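4.2 The key round at Tromwood

I spent most of November sitting with the people who hand out keys at Tromwood, and I'll admit I went in expecting grumbling. Milagros Dalisay has run the key desk for 11 years, and what she wanted to talk about was her feet. Keys go up on hooks, keys come down off hooks, and you walk over every single time.
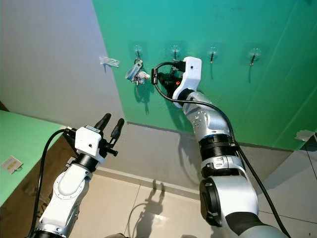 So when hanging and fetching went to the arms, the walking dropped off – but the chatting did too, and that bothered her far more than I'd guessed! People used to stop and tell her things while she looked for their keys (a leak, a sticking door). Reynaldo Layug put it more bluntly in his interview: he now felt like the person who waits. Both of them had also picked up new jobs that appear in no rota, such as straightening hooks and deciding when to step in.

Small cards were a different story, and I come back to them in 4.3. Figure 2 has a small white rectangular object, possibly a card, lying on the green board, with both arms nearby.

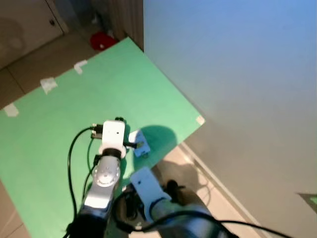 4.3 Who picks up the cards?

Soo-ah Ha and I went through 192 desk notes on this, and the answer was nearly always Milagros.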